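Hidayah Raju
Mar 12, 2019

People keep asking what changed at Tustmont after the arm came in, so a few posts on that. I'm on the kitchen appliance bench. We test how things stand up to daily use, and with rice cookers that mostly means the inner pot going in and out.

Until last July we did it all by hand. 145 lifts per cooker, tick the sheet, start the next one. My wrist was bad by the end of most weeks. 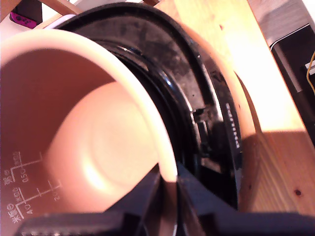
The arm does the lifting now. We called it Testa because that was on the first job sheet and it stuck. There were four of us on the bench before and there are still four of us. Two of the jobs are different though. Dullach moved to writing the reports and I do set-up and checking.

Set-up is slower than I expected. A new model takes me 22 minutes on a good day, longer if the rim is an odd shape.

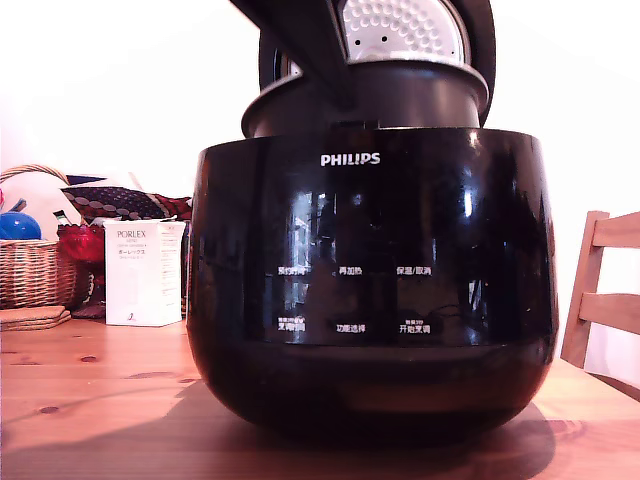

What I miss is the talking. You could chat all morning while lifting pots. Checking needs you to look at the pot and then write something down, so it's quieter.

Pay went up one grade for the two of us who did the Kutik training, which was 28 hours. The other two are still waiting for their dates. I've raised it twice and will raise it again.
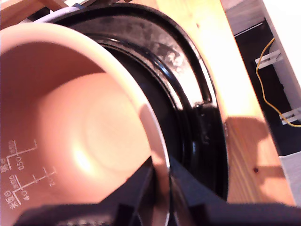 Gripper at the rim of the inner pot.

Someone asked if I'd go back to doing it by hand. No. I'd like the training sorted for the others and a second stool at the bench.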